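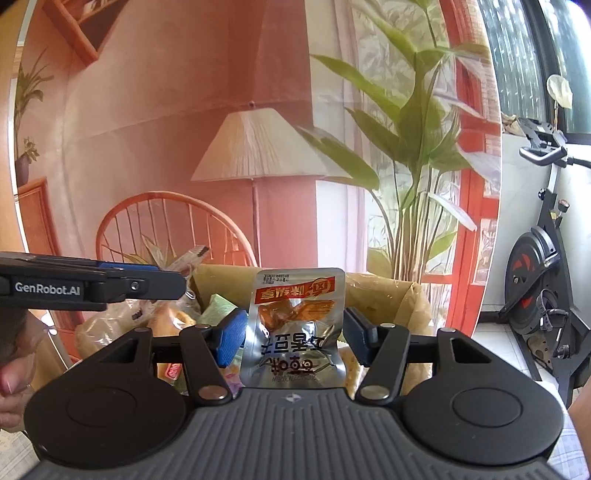 Hello Efa and everyone,

Thank you for the long answer about storing ground coffee. I have now read it two times and I want to reply to the part on freezing, where my experience is a little different from yours. In our kitchen at Pokthorpe we freeze the ground coffee only in small portions, and each portion stays closed until the morning we need it. A silver packet that can stand upright, like the one in my picture, is the shape I like best for a freezer drawer, for it takes little floor space and you can write the month on the side with a marker. I do not open a portion while it is cold. I leave it on the counter overnight and open it at breakfast.

Efa Phillips wrote:

> I would not freeze anything already ground. The beans, yes,
> up to 2 months if the bag is tight, but ground coffee picks
> up the smell of whatever is next to it. We lost a whole
> batch of the Lai that way, it tasted of onion. If you have
> to keep it ground, use a jar in a dark cupboard and finish
> it in 11 days.

About the onion I agree completely, and I am sorry for the Lai. But I think the problem was the bag and maybe not the freezer. We had the same thing with the Sultar when we closed it with a clip. After we changed to portions sealed with heat, the smell did not come back, and we have kept some of them for 6 weeks.

The jar I have also tried. After 8 days my husband could taste the difference and I could not, so perhaps I am not the right person to judge.

One question for those who own the Prander grinder: do you clean it between a dark roast and a light one, or do you only run a few beans through and throw them away? The booklet says nothing on this and I do not want to take out the burrs every time.

With kind regards,
Siv Løken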